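Thank-you gift for a neighbor, made by hand, budget 20 dollars?

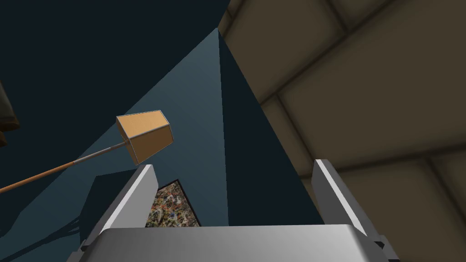 Two open fingers with a wide gap between them

Nosipho Dlamini
My neighbor in Brevden drove my mother to her treatments for 2 months and she refuses any money. I want to make her something before Monday. I can sew straight lines and I bake a little. She is 63 and lives alone, so a very big cake is maybe not so good. What would you make?

Hendrik Mabaso
Candle.

Hsin-yi Kwan
I would sew a bag for warm rice or wheat, for the shoulders. It is only straight lines. Take cotton cloth, leave one short side open, fill it a little more than half and close it by hand. Use cotton thread also, the polyester one can melt in the microwave. Please write the heating time on a small card. With the card I would put a letter about the drives, half a page is enough.

Busisiwe Le Roux
Small rusks in a jar! They keep for weeks. But ask first if she can eat sugar, my aunt received 200 cookies one October and gave all of them to us.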